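Copper cable stolen from rail yard in Tamihana

TAMIHANA - Police are looking for the persons who cut and carried away 684 feet of copper cable from the rail yard of Gurnetti Freight, at the east side of town, one night in March.

The theft was found at 5:40 a.m., when the first shift came to work and the signal lights at the yard gate did not switch on. The fence behind the yard was cut in two places. 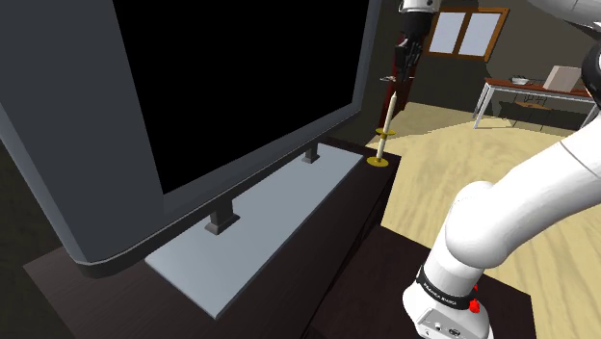

According to the police report, the cable was taken from an open trench where the company Osance is replacing old lines. It was in 12 pieces, and the police believe a truck or a trailer was necessary to move it. Tire marks were found on the dirt road which goes to Trallell.

Trains could not leave the yard for 90 minutes. Passenger service was not affected, and no person was hurt.

It is the second theft of this kind in the county since the winter. In the first case, thieves took ground wire from a power station near Trallell, and that case is still open.

Police have asked scrap dealers within 32 miles to check their purchases and to keep the papers of every seller. The stolen cable has a green cover with the Osance name printed on it.

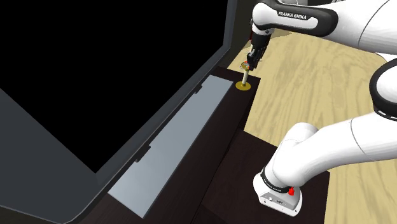 What should a person do who saw something near the yard that night?

Call the Tamihana police desk, at any hour. The caller does not have to give a name.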